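Two arms, one lunchbox, and a long wait. That's most of what a morning at Mollberg comes to, and I drove 200 miles for it.

The question I brought along was simple. Can a machine do the small jobs yet? Not welding, not pallets. The stuff that eats an evening: socks, dishes, the snack box for tomorrow. Or on a shop floor, the stuff that eats a shift, like filling gift boxes in December when every temp in town is already taken.

Short answer, sort of. Longer answer depends who's paying.

Annelies Hofstetter runs the packing trials at Mollberg. She came up through a candy warehouse, nine years on the line, and she has no patience for demo videos. "Show me the bag going in crooked," she told me before I had my coat off. "Then show me what it does next. That's the job."

Her bench is plain. Wood table, two arms on a rail, a box with a lid. Snacks go in the box. A kid could do it, and kids do, badly and fast, at 7 in the morning with one shoe on. For the arms it's a proper test, because nothing in the pile is the same shape. A soft bag slumps. A candy bar tips. Cookies crack if you squeeze and slide if you don't. 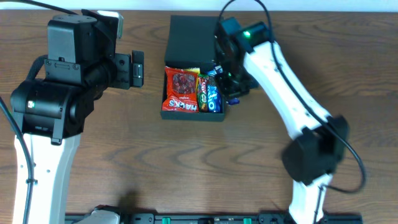

**HOME & SHOP FLOOR**

The red HACKS bag takes up nearly half the room in there. The candy bar gets whatever's left between the bag and the Oreos. Fitting that by hand you don't think at all, you just push. A gripper has two short fingers and has to be told, or has to learn, what push means.

Hofstetter's team goes the learning route. Lots of tries, most of them dull. The log stood at 1,373 when I visited and she could tell me which stretches were worth keeping. The early ones, not many. "We were teaching it to be scared of the box," she said. Too slow, too high, letting go early. They threw out a week of work and began again with the lid open further.

So where does that leave the rest of us?

Laundry first, becuase everyone asks. Pullimeo has been promising a folding machine for years. I've watched it do a T-shirt. Lovely shirt. Then somebody handed it a fitted sheet and we all went to lunch. Towels are fine. Anything with buttons, bring a book.

Dishes. Klinhom will load a rack for you if the plates are flat and somebody has scraped them. Somebody is you. Bowls it manages, mugs mostly. It won't touch a wet glass, and given what I saw it do to a dry one I think that's wise.

Packing is the one I'd bet on. Jollunard, which does mail-order hampers, wants 2 benches like Mollberg's for next season, and their floor people aren't losing sleep over it. The boxes stay put, the lighting stays the same, and when an arm gets stuck there's a person six steps away. A kitchen has none of that. A kitchen has a dog in it, and yesterday's mail on the counter.

Speed is still the sore spot. I packed the same sort of box next to the bench and was done in the time it takes to say so. I asked Hofstetter if that bothered her. She shrugged. It doesn't need to beat me, she said, it needs to be still going at 3 a.m. when I've gone home, and it needs to not crush the cookies. On the second point she wants a lot more tries before she'll sign anything.

Price she wouldn't discuss. Nobody at Jollunard would either, I asked twice. My guess is it's well past what any household would pay to get out of makeing lunch.

She walked me to the door with a bag of broken cookies from the early runs. Ate them on the drive back. The arms were still at it when I left, and she'd already turned around to watch.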